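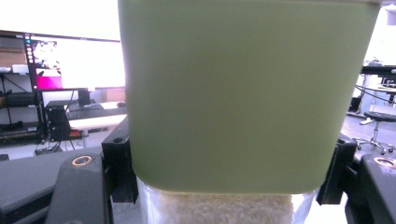

Translucent container in pale green, with rounded vertical corners.

Visit to the Tendetti moulding works, 3/20/18

The party was met at the gatehouse by Tamer Masri, production manager, and split into two groups. Ours took the moulding hall first and the stores last. Tendetti makes household and catering containers by injection moulding, mostly in polypropylene. Colour is added at the machine as a concentrate. Clear and lightly tinted grades share one side of the hall, opaque grades the other, and the two sides have separate regrind bins.

Material handling

Granules arrive in bulk and are blown to day hoppers above the presses. Polypropylene takes up very little water, so only the filled grades are dried. A magnet sits in the throat of each hopper. Mr Masri showed us a jar of what the magnets had caught since November, mainly filings and one washer.

Tinted translucent parts give the most trouble. A streak that would pass unnoticed in a solid colour shows clearly against the light, and the depth of colour changes with wall thickness. When a press goes from a dark tint to a pale one, the first 20 shots are ground up and used in opaque parts. The setters would like to purge for longer. The planners would not.

Moulds and changeovers

The works holds 300 moulds, of which some 200 are in regular use. They are racked by weight, with the heaviest at floor level. Each carries a card with its shot count, last service and water connections. The card we were shown read 3,586 shots since the last clean, and the vents were due for attention.

Deep, straight-sided boxes need draft on the walls to release from the core. Too little and the part drags, leaving vertical scuffs on the inside face. Too much and the box loses volume at the base. Obinna Omoregie asked about air-assisted ejection, which is fitted to the two deepest moulds. Without it the base can be drawn inwards as the core withdraws.

The Otora range was running during our visit. The Chamoun lids, which fit the same boxes, are made on the night shift and were not seen.

Benches are kept plain. White tops with a light wood edging, scuffed by use, and black metal stands in thin square tubing.

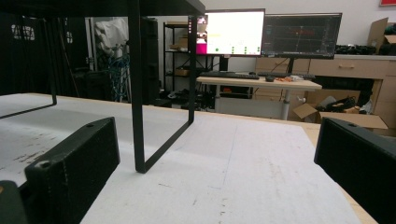 Inspection and stores

Parts are weighed, then left to stand overnight before the rim is measured, as shrinkage continues after ejection. Warp is checked on a flat plate with feeler gauges. Rejects are logged by cavity number.

Finished goods are nested, sleeved and stacked in the Ralten building across the yard. Nesting height decides how many fit on a pallet, and small ribs under the rim stop the boxes from jamming together. Visitors should allow extra time for the yard crossing. Parking is at the rear gate, and safety shoes can be borrowed in most sizes.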